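11/17/22
By the course office, Akley
40 shares – 2 comments

Week 2. Color in Textile Dyeing

We continue with blue. In the Kelluno notebook the dyer lists 466 recipes, and most of them begin with the same vat. Please read the part on mordants before May, when we visit Wovthorpe.

A pale blue and a deep blue can come from one dye – the number of dips makes the difference. Light also changes how we judge a shade, so compare your samples at the same window. Write the sample number on the back, for example 2683.

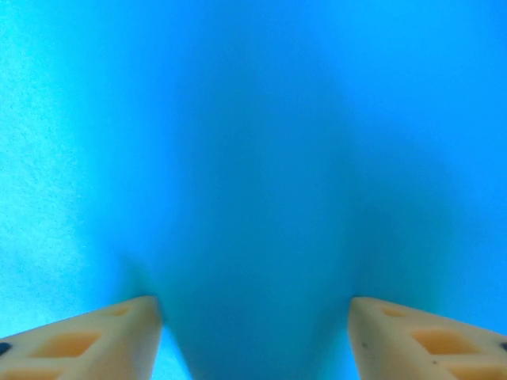
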